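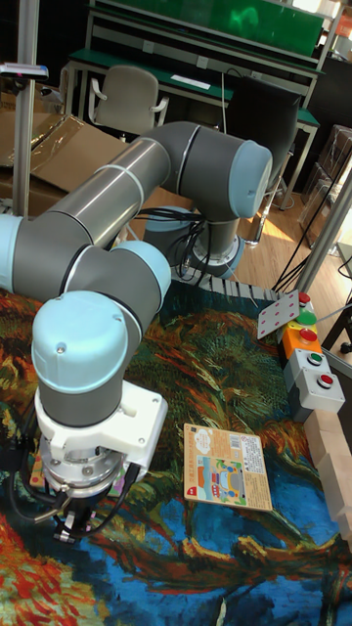

The beige book, down flat on the painted mat.

Friday, October 25, 2024

I've been sorting the kids' books again. The last big go at it was in July, and since then they had spread to every flat surface we own.

The system is plain. Every book gets laid flat, front up, and I check the spine, the corners and the pages. Then it goes in one of three piles - keep, mend or give away. I got through 90 of them this week and 21 need mending, mostly torn pages and a few loose covers.

The one with the blue, green and orange vehicle on the front is a keeper. It's a favourite at bedtime and the colours are good. Beige is a silly choice for a children's cover, though, as it shows every grubby thumb.

I like the big mat for this job. It has a swirly painting printed on it, lots of orange and dark green, and a book with a pale cover is easy to spot on it. I wouldn't want to try it with a busy one.

For the mending I'm using Ultimel tape, which I bought in a 7 metre roll. It goes on clear and doesn't lift at the corners so far. I tried the Hamann one first and found it too stiff for thin paper.

Next is the shelf. I've measured up for an Enico, the low one, and if it fits under the window I'll order it on the weekend.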